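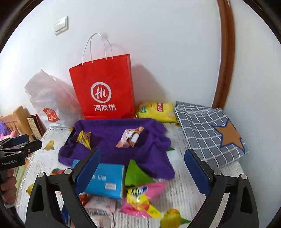
# Say my name, and I'll say yours

I have a new favorite hobby and it costs nothing: learning how to say people's names. Properly! With the stress in the right place and the vowels the way their grandmother says them. I've been at it since May and I'm completely hooked, so you're getting a whole post about it.

It started at work. I answer phones and run the front desk at Gakance, and there are 274 names in our client directory. For my first two years I had a shameful system for the hard ones, where I'd say "Hi there!" very brightly and then talk fast. It works fine on the phone. It works terribly in the lobby, when there are four people sitting in chairs and I have to call one of them.

One morning I had Veerle Jansen's file in my hand and I went for it. I said something like "Veerly?" and then, for some reason, I pronounced the J like in "jam." She stood up and came over, smiling, and I heard myself ask, "Did I get that right?" She said no, but that it was nice to be asked. Then she taught me, right there at the counter. VAIR-luh. YAHN-sen. She had me repeat it until the man behind her started mouthing it too. The whole thing took less time than finding her a visitor sticker, and she has greeted me by my name ever since. That got me so excited I went home and told my husband the entire story twice.

## The notebook

I keep a little green notebook now. On the left side I write the name, on the right I write how it sounds to me, in my own goofy spelling. I tried the proper phonetic alphabet for an evening and gave up, so it's all things like "rhymes with carrot" and "sort of like a sneeze, but kind."

A few things I do, if you want to try it:

- I ask early. The first time you meet a person, "Would you say your name for me once more?" is a perfectly normal question. By the fifth meeting it takes some courage (I've done it, you live).
- I say it back out loud before writing anything down.
- I ask what they like to be called. Plenty of people have a work name and a home name and they get to pick which one I use!
- I use it once more before they leave, and then I stop. Anybody who has been to a car dealership knows what it feels like to hear your own name eleven times in one conversation.

That last one I learned from my boss, Jaxon Charbonneau, who heard me in full swing one afternoon and said, very gently, that I sounded like I was trying to sell Mr. Barrera a boat. Fair.

Tiburcio Barrera, by the way, is one of the best names in the directory and I will hear no argument. Tee-BOOR-see-oh. You can't say it in a bad mood. He'd been "Mr. B" to everybody at the desk for ages and put up with it. When I asked, he told me he was named for a great-uncle who ran a bakery, and we ended up talking about bread until his ride came.

## What I got wrong

Plenty. I decided I-hsuan Lau's name must be two names and entered "I." as a first initial, so for a while every letter we mailed her began "Dear I." She told me she had been reading them aloud to her roommate in a spooky voice. I fixed the record the same minute and apologized, and then made a second mistake, which was apologizing so long that she had to start comforting me. I'm working on that. One "sorry, thank you, let me fix it" is plenty. 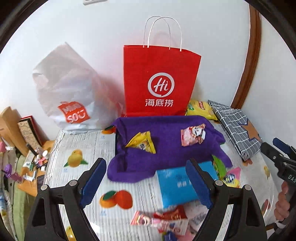

I also used to say "Oh, what an unusual name!" and I meant it as a compliment every single time. My friend Nabila Siregar finally set me straight over lunch at the Escobedo Street diner. Her name isn't unusual at all, she said, it's just unusual to me, and she has heard that line from dentists, substitute teachers, and a guy fixing her sink. What she likes to hear is "Nice to meet you, Nabila." So I say that now. It's shorter, too.

And don't hand out nicknames! I was a champion at this. If somebody says they're Katherine, they have had their whole life to become Kathy and they've decided against it.

## The big test

Last month I volunteered for the check-in table at the Malari neighborhood fair, which had 400 people signed up and a printed list in very tiny type. I was nervous enough to practice the night before with the list taped to the fridge. I did not get them all. I didn't get close, to be truthful, but I asked every time I wasn't sure, and the line kept moving, and people were so nice about it. A boy in a dinosaur shirt made me say his name again and again until it was perfect and then gave me a very serious nod. Best review I've ever had.

A couple of people asked me afterward what to do when it's their own name that gets mangled. I'm the wrong person to give rules there, with a name that fits on every souvenir keychain in America. Veerle corrects people once, cheerfully, and then lets it go. Nabila corrects them every time. I-hsuan says it depends on whether she'll ever see them again, and on whether she's had coffee.

Next up is our Zulent account, where there's a whole new team starting and I have seven names I've never said in my life. I've already sharpened the pencil. If you've got tips for tones, please leave them in the comments, the plain-English kind, and tell me how to say your name while you're there!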